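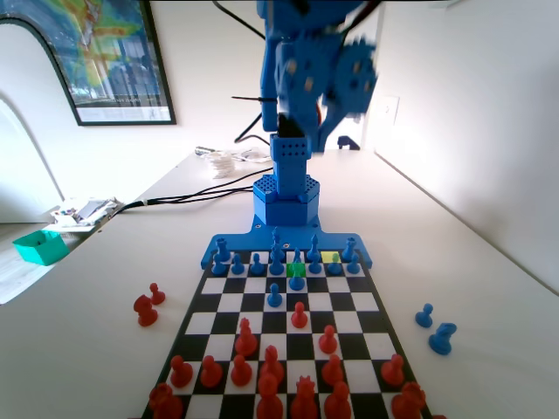

Arm 2 on its board during the retest game, blue side at the base.

Ticket: Arm 2 drops or misplaces pieces on the far ranks
Opened by: Cillian Mulcahy
Unit: Zullel chess arm, blue build
Status: Resolved, one follow-up open

Symptom
Picks on the two ranks nearest the base land short. The gripper closes on the edge of the piece head and the piece tips on lift. Bishops are worst, rooks mostly survive. Picks in the middle of the board are within tolerance. No error is raised – the controller believes it reached the target.

Environment
Controller firmware: Jondley branch, stock config except for the speed limit.
Motor driver: Biltska, default current.
Board position: against the mounting plate, no gap.
Pieces: printed set, red and blue.

Log

Entry 1
Re-ran homing five times and checked the park position against the scribe mark. Repeatable. Homing switch ruled out.

Entry 2
Checked board registration. Corner touch-off on all four corners. Near corners fine, far corners short by a few millimeters, both in the same direction. A rotated board would give opposite signs on left and right, so registration is not the cause. Touch-off values saved to the ticket folder.

Entry 3
Power off. Held the column and pushed the upper links by hand. The column and hex base do not move. The mounting plate does not move. There is play between the large gear and its pinion, felt as a click on reversal. With the arm folded back for the far ranks, the load changes side on that gear, and the slack goes straight into reach.

Entry 4
Opened the gear side. Two of the fasteners holding the pinion motor had backed out by roughly 2 turns. No thread locker on either. Teeth on the large gear show light polish, no chips. Gear kept.

Entry 5
Refitted the motor with low-strength thread locker. Set mesh with a strip of printer paper between the teeth, tightened, rolled the paper out. Do not overtighten into the printed links – the holes strip and the link then has to be reprinted. Left to cure overnight.

Entry 6, 3/27/21
Backlash check at the tip: click gone. Repeated the corner touch-off, all four corners inside tolerance. Old offsets for the far ranks deleted from the config. Someone had added them by hand at an earlier date and they were hiding part of the fault. Please do not put them back.

Entry 7
Cycle test, pick and place on the far ranks only, 60 cycles at normal speed. No drops. Raised the shoulder limit from 60 to 90 percent and repeated. No drops, but visible overshoot on the tall pieces, so the limit went back to 60.

Entry 8
Retest with a full game, arm playing blue. Captures by both sides included, captured pieces set off to the sides of the board. No picks missed. Move highlighting matched the controller's move list throughout.

Cause
Loose pinion motor fasteners, giving backlash at the large gear. Partly masked by manual offsets.

Open item
Cable routing. The bundle from the base runs diagonally to the left across the table, and the cables behind the arm hang free. No snag found in this session, but they should be clipped before the speed limit is raised again. Clips to be ordered from Henriques. Assigned to Mulcahy, due May.

Maintenance note added to the unit sheet
Check the pinion motor fasteners and gear mesh every 2000 cycles. Repeat the corner touch-off after any work on the gear side. Record the values even when they pass.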